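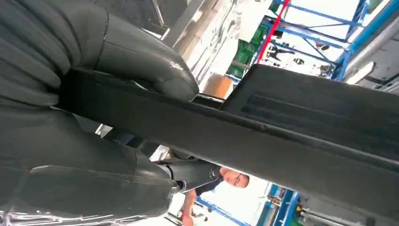
Noise in the Student Reading Room
Report by Wen-hsiung Lam, supervisor Masanobu Sasaki

In our project we studied how noise changes the reading speed of students in the Doucette building. We asked 72 students to read the same text of 416 words in three rooms - a silent room, a room with music and the cafeteria.

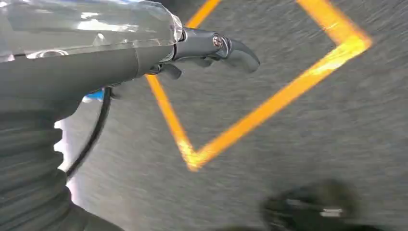 Reading time: 3 minutes

Most students read slower in the cafeteria, and they also forgot more details of the text. With music the result was not so clear. Four students told us they always study with songs, so for them the silent room felt strange. We want to repeat the test in August with a longer text.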